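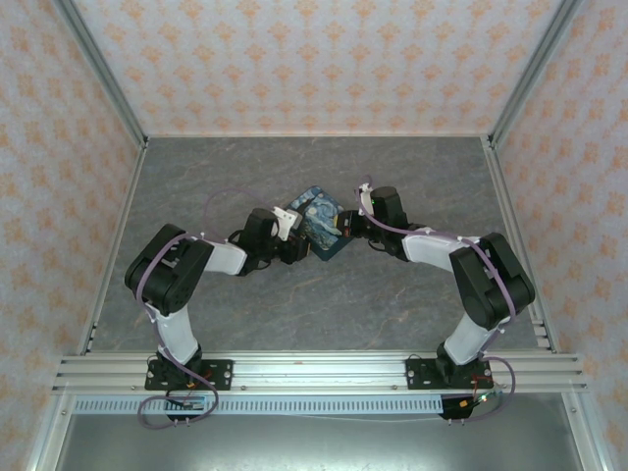

Speaker notes: What changed on the packing floor
Talk for the Jollbridge site managers' day

Opening
Say who I am and where I work. Bivdale, gift and homeware packing, 40 people on the floor. We pack coasters, cards, small prints, anything flat that goes in a box with a ribbon on it. I run the floor. I don't write the software, so technical questions go to the Fitel stand at the back of the hall.

How we started
The first cell went in last March. One bench, two arms, one product: the square coasters. Fitel set it up and stayed 7 working days. After that it was ours to run.
Mention that we picked coasters for the volume. They are harder to handle than they look. Thin edge, flat face, and the print can't be scratched. People on the line could pick one up without thinking, and it took us a good while to describe what they were doing.

What the job was before
Inspect the front, turn it, inspect the back, stack it. A full shift of that. Sore thumbs and wrists. We moved people round every 2 hours and it still came up at every staff meeting.

What the job is now
Same people, different tasks. They load the trays, clear stoppages, check the rejects and decide what goes back through. Two of them adjust the grip positions themselves.
Slow down for this part. Standing time went up. Wrist complaints went down. Some people miss the talking, because the old line sat face to face and the cell doesn't. We moved the reject table so they face each other again. Should have done that first.

Pay and hours
Somebody will ask. No jobs went. We did stop using agency cover in the busy months, and I should say that plainly. Cell operators are one grade up after 50 hours of signed-off training.

What went wrong
Training was all on day shift. Nights got a printed sheet and were annoyed, quite rightly.
The stop button was out of reach for our shortest operator. Fixed with a second button.
We told people about the project after the order was placed. Pritchard, our sister site, held the staff meeting first and had far fewer arguments.

Questions
Leave ten minutes. If it's quiet, ask who has a job on their floor that gets rotated for sore hands.
Handout is the one-page training record, copies by the door.

Notes last changed 31/12/2025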